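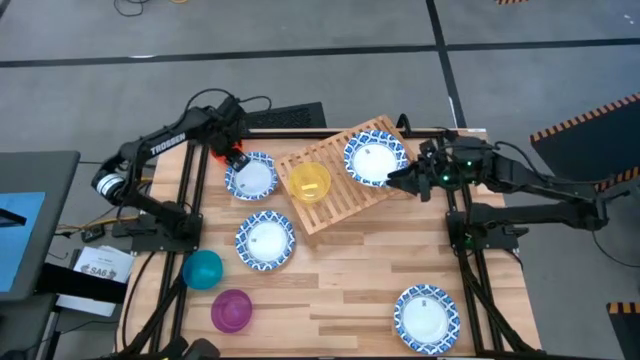
Según Elfriede Imhof, pocas cosas le han hecho tanta ilusión como abrir la primera caja de vajilla decorada en azul y comprobar que cada pieza traía, escrita a mano en una etiqueta, la historia de la familia que la entregaba. «Leí todas las etiquetas antes de cenar, y cené tardísimo», contó a los organizadores.

Con ese mismo entusiasmo, la asociación cultural Prorberg anuncia la apertura de «La mesa puesta», una exposición dedicada a la loza de diario y a las comidas que se han servido en ella. Podrá visitarse en la sala Dralier desde el 14 de enero de 2021, con entrada gratuita y reserva previa.

La muestra reúne más de 200 piezas prestadas por 66 hogares de la comarca: fuentes de domingo, soperas sin tapa, tazas desparejadas y muchos platos con el borde desconchado, que se exponen tal como llegaron. No hay porcelana de palacio, ni falta que hace. La convocatoria se abrió en noviembre y la respuesta fue estupenda - hubo quien volvió con una segunda caja después de rebuscar en casa de los abuelos.

El recorrido empieza por el desayuno y termina en la sobremesa. Cada tramo combina la vajilla con recetas copiadas de cuadernos familiares, listas de la compra y fragmentos de conversaciones grabadas con los prestadores. La sección dedicada a los motivos azules explica cómo se trasladaban los dibujos por calcomanía y por qué las flores cambian un poco de una pieza a otra. También se muestran varios platos reparados con lañas, un oficio que en muchos pueblos iba de puerta en puerta.

«Queríamos que la gente entrara y dijera: ¡este lo tenía mi madre!», explica Tineke De Graaf, comisaria de la exposición. «Durante el montaje ya nos pasó, y acabamos hablando de croquetas media mañana».

El catálogo, publicado por Flulora, incluye 50 recetas y un glosario de nombres locales para cuencos y escudillas. El estudio Subramaniam firma el diseño de las vitrinas, bajas para que los niños puedan asomarse sin ayuda.

Habrá además 2 talleres de pintura sobre loza, abiertos a principiantes. Las plazas se solicitan en el mostrador de la sala, donde se recogen también nuevas historias para el archivo oral de Prorberg.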